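Stendby cafe moves its straws into jars, by request only

By Liesbeth Jacobs
August 27, 2018

The straws at Stendby are off the self-serve shelf. As of this morning they live in clear plastic jars, and you have to ask for one.

Small change, the cafe says. Regulars on the Claltetine side of the street had plenty to say about it before the doors were even open.
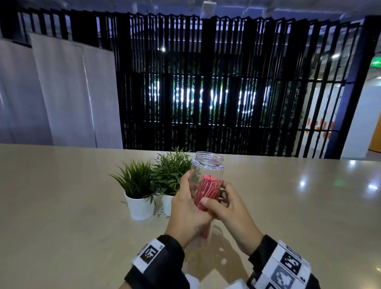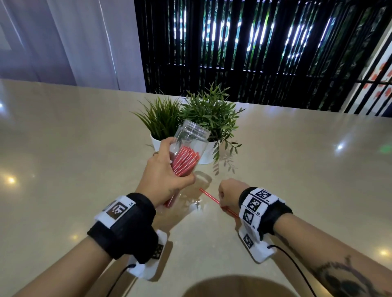
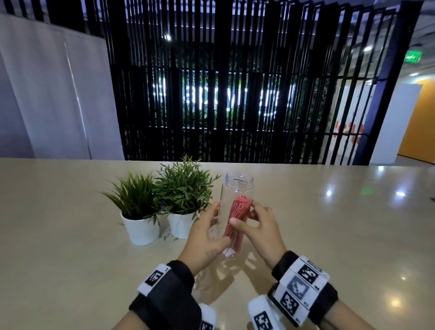

Red straws, clear plastic jars, potted greenery behind.

Why now

Manager Ibsa Beyene says it came down to the bin. Too many straws going in it, a lot of them never used.

"People grab a handful. Two kids, one drink, a fistful of straws," Beyene said. "Then they get left on the table and we can't put them back out. So in the trash they go."

The cafe was buying its straws in boxes of 200 and getting through them faster than the cups, according to Beyene. The old dispenser, a push-lever thing that came with the place, jammed most Saturdays and dropped straws on the floor when it didnt jam. It has been taken down. There are still four screw holes in the wall where it was, to be filled this week.

How it works

Ask at the counter, get a straw. One per drink unless you want more. No charge, no sign-up, no questions about why you want it.

Jars get refilled before opening and again after the lunch rush. Staff have been told to fill by the bundle and keep the ends level so single straws pull out clean. Jars are washed and dried nightly. Lids stay off during the day, go back on at closing.

Miyuki Minami works the early shift and was doing refills today. She likes the jars better than the dispenser. Slower to fill, she said, but you can see at a glance when you're running low.

"With the old one you found out when a customer told you," Minami said.

Her one complaint: the bundles lean. A half-full jar flops over to one side and you have to straighten it up every time someone takes one. She is trying narrower jars at home and will bring a couple in.

Reaction

Mixed, mostly friendly. Ewan Strachan, in for an iced coffee at opening, hadn't noticed until he went looking for the dispenser.

"I stood there like an idiot for a minute," he said. He drank it without.

Another customer asked if people who need a straw to drink would have to explain themselves. Beyene said no, and that anyone who wants straws brought to the table can just say so when ordering. A card saying the same thing goes up by the register tomorrow, it was supposed to be up today but the printer was out of ink.

Chaminda Abeysekara, who runs the Dano juice stand two doors down, is watching to see how it goes. Dano sells thick smoothies, and he doubts he could do without a straw in reach of every customer.

"Coffee you can sip. Try that with a mango banana," Abeysekara said. He might put a jar out alongside his dispenser to see which one people go for. No date for that.

What about paper

Asked and asked again, says Beyene. The cafe tried a sample pack of 100 paper straws over the summer and the feedback was bad, most of it about iced drinks and straws going soft halfway down the cup. The plan is to use up the plastic stock first. There are 65 boxes left in the back room, bought in one go by the previous manager at a discount.

After that, undecided. Chowdhury, the supplier on the north end of the street, has offered to send over a different paper straw with a thicker wall. Beyene wants to try it on staff drinks before customers get it.

Next

The jars stay through October, then the cafe will compare how many boxes it has opened against the same stretch last year and decide whether to keep them. Comments can be left at the counter or in the box by the door. Hours at Stendby are unchanged. The back tables are closed Thursday afternoon for a floor repair, front tables and takeout open as normal.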